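Section 2. Planning the purchase

2.1 Before you order

This section covers what to settle before you place an order for a Skatska two-arm table station. Unpacking and assembly start in Section 3. If your station has already arrived, read 2.4 anyway, as the spares list applies to you too.

You will need a tape measure, a floor plan of the room, and the name of the person who signs for equipment at your site.

2.2 Setting the budget

1. Write down the tasks you want the station to do in its first year. Be plain about them: "move a mug from the tray to the coaster" is more useful than "kitchen work."

2. Mark each task as one-arm or two-arm. Opening a lidded box, folding cloth and holding a bowl while stirring are two-arm tasks. If your list has none of these, ask for the single-arm price sheet before going further.

3. Start a budget sheet with four lines: station, computer, task objects, spares. Keep shipping on its own line at the bottom. The sales desk quotes it separately and it changes with the season.

4. Enter the station price from your written quote. Do not use the price on the web page – it leaves out the enclosure panels.

5. Enter $105 for task objects. This buys a starter set of ordinary household things such as boxes with lids, trays, mugs, coasters and tongs. Buy them locally. Get two of anything you expect to drop.

6. Enter $929 for the spares kit described in 2.4.

7. Have a second person check the sheet against the quote.

Note: Sites often forget the computer. The station does not include one. Yara Ghanem in our orders office can send the current minimum specification.

Caution: Do not order the arms and the enclosure from different sellers to save money. Hole spacing on the front rail varies between makers, and we cannot exchange a rail once it has been drilled.

2.3 Choosing the space

1. Pick a room with a door that closes and light that stays even through the day.

2. Check that a person can stand at the front of the station with the arms stretched out and still step back freely.

3. Find the nearest wall outlet. The power supply must not share an outlet with a heater, a compressor or a kettle.

4. Leave room at the side for a shelf. Objects that are not in use should not be kept inside the enclosure.

Caution: Keep the area under the front rail clear. The small circuit boards are mounted there and can be reached by a foot or a broom.

2.4 Spares and running costs

The spares kit holds servos, gripper fingers, wrist camera cables and a bag of screws. Cables wear first, mainly where they loop near the wrist. Order the kit with the station. Bought a piece at a time, the same parts come to more than $2,635.

Set aside a few hours a month for one person to tighten screws and check cables. Put this in the staff budget, not the equipment budget, or it will not get done.

2.5 Placing the order

1. Send the signed sheet and the floor plan to Bilal Saliba at Skatska.

2. Wait for the written confirmation. Check the arm color, the cable length and the delivery address.

3. Orders confirmed after the start of July ship once the summer stock count is finished.
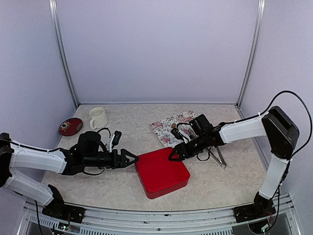
4. Keep the confirmation with this manual. The order number on it is needed to register the arms in Section 3, and again for any warranty claim.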